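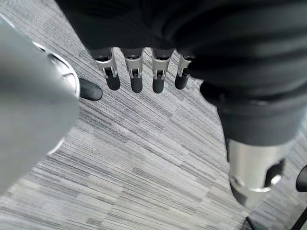

March, bench notebook – coats and tops, Drodside room

Morning

Set up by the coat rack again. Swept the carpet before laying anything on it, as lint from the last lot ended up on the dark pieces. Pulled the next bag from the Vanhove donation and sorted it by closure: zip, button, pullover. Zips first, they take longest.

Inventory sheet now runs to 3,616 lines. The Bronia labels are still peeling on fleece, so I went back to safety-pinned paper tags for anything brushed or fuzzy. Need to order another box of 700.

Hanging versus folding

Tried both on the soft tops. Notes so far:

1. Hold a top corner high and let the rest drop before doing anything else. The sleeves find their own way down and you can see which one is inside out.
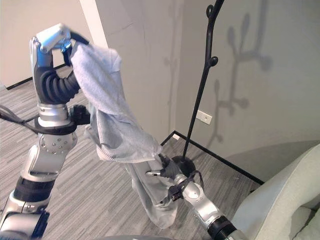 2. Zip edge next. Run it straight from hem to neck while the fabric is still hanging. If it goes on the hook with a twist in it, the twist is still there the next day.

3. Keep the low end in hand until the weight is off the floor. A sleeve left trailing picks up carpet fuzz, and jersey is the worst for it.

4. Heavy items go on opposite hooks. The base is weighted, but I would still not put two winter coats on the same side.

Folding was quicker for pullovers and slower for anything with a hood. Hoods never sit flat – I have been tucking them into the neck and that leaves a lump in the stack. Will try folding the hood back over the shoulders.

Limit for the rack: 10 pieces. Past that they hide each other and the tags can't be read.

To do

Ask Nunance for the wider hangers, the narrow ones mark the shoulders.
Redo 3 tags from the last bag, ink has run.
Lint roller refills.
Check zip pulls before bagging – one came off in my hand yesterday and I still haven't found the slider.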